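Tutier Compact Table – Assembly and Care Guide
Section 5: First Use, Placing Items on the Tabletop, and Clearing

5.1 Before you start

Complete Section 4 (Leveling) before placing anything on the table. A table that rocks on its feet must be releveled, even if the movement is slight. Check it by pressing down on each corner in turn with the flat of one hand.

The tabletop is supplied with a light oil finish. Allow the finish to air for one full night after unpacking, with the protective film removed and both faces exposed. A faint smell of oil is normal during this time and for the first few days of use.

Wipe the surface with a dry cotton cloth. Do not use the packing paper for this purpose. It sheds fibers that stick to fresh oil.

5.2 Placing items

The instructions in this section apply to small household items: cups, bowls, cartons, caps, and similar pieces. For lamps, screens, and clamped fittings, see Section 7.

1. Decide which edge of the table is the front. The front edge is the one from which you will normally reach.

2. Place low, open items such as bowls toward the front. They are easy to reach over and difficult to tip.

3. Place tall or light items, including plastic cups, farther back. Keep them at least one hand's width from any edge.

4. Lay cartons and product boxes flat on their largest face. A small box standing on end will fall if the table is bumped.

5. Set very small pieces where they can be seen from the front edge. Do not put them behind a box or under the rim of a bowl.

6. Leave a clear space between neighboring items. Two fingers' width is enough for most purposes.

NOTE: Items with a rough or unglazed base should stand on a felt pad or a folded cloth. Pads are not included with the table but can be ordered as Dastarberg part 651.

CAUTION: Do not slide items across the surface. Lift them, move them, and set them down. Grit caught under a base will leave a line in the finish that cannot be wiped out.

A typical arrangement uses only a few pieces. The bowl is kept low and near the front, and the cup stands farther back with the smaller items close to it. 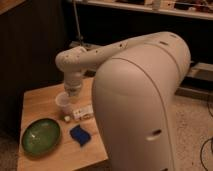
Figure 5-1. Green bowl toward the front of the tabletop; clear cup, small box, and small white piece farther back.

The arrangement may be mirrored for left-handed users. If the table stands against a wall, move the whole group forward so that the cup can be lifted without the hand touching the wall.

5.3 Using a bowl as a collecting tray

A shallow bowl is the simplest way to keep small pieces together while the table is in use. The Pudero oval bowl is a suitable size, but any bowl with a stable base will do.

1. Confirm that the bowl is clean and dry inside, and that the base is free of grit.

2. Place the bowl so that its long side is parallel to the front edge of the table, where space allows.

3. Put small, loose pieces into the bowl first. Larger pieces go in last.

4. Do not fill the bowl above the rim.

5. To carry the bowl, use both hands and hold it under the base.

NOTE: Glazed and glossy bowls reflect overhead light. If the reflection makes it hard to see small pieces inside, turn the bowl slightly or move it away from the lamp.

5.4 Clear and translucent cups

Clear plastic cups are easily overlooked on a light wood surface, particularly in the evening. They are also light enough to be knocked over by a sleeve.

Lift an empty cup by the wall, a little below the rim. Thin cups will flex if squeezed near the top. A cup that holds liquid should be supported lower down and should stand on a coaster.

CAUTION: Do not place cups containing hot liquid directly on the tabletop. Heat softens the oil finish and leaves a pale ring. See Section 8 for ring removal.

Cups may be stacked for storage if they are dry. Do not store a stack on the table.

5.5 Clearing the table

Clear the table at the end of each use. The order below keeps small pieces from rolling off the edge.

1. Collect the smallest pieces and put them in the bowl.

2. Remove cartons and boxes. Check under each one.

3. Remove cups, starting with any that hold liquid.

4. Remove the bowl.

5. Wipe the surface along the grain with a dry or barely damp cloth.

6. Dry the surface at once if a damp cloth was used.

Do not use scouring pads, glass cleaner, or anything containing bleach. Quiambao wood soap may be used once a month, diluted as stated on the bottle.

5.6 Load

The tabletop is not intended as a seat or a step. Spread heavier items over the surface and keep them away from the corners. Retighten the leg bolts after the first 3 weeks of use and again whenever the table is moved to another room – the wood settles slightly and the bolts will loosen with it.

5.7 Common faults

Items drift toward one edge: the table is not level. Return to Section 4.

Surface feels tacky: the finish has not aired long enough, or too much soap was used. Wipe with a dry cloth and leave the table uncovered overnight.

Fine scratches near the front edge: items are being dragged. Fit pads and see the caution in 5.2.

Small pieces missing after clearing: check inside the cups and the folds of the cleaning cloth.

Section text revised in December by Talha Dhanial. Replaces the loose sheet supplied with earlier tables.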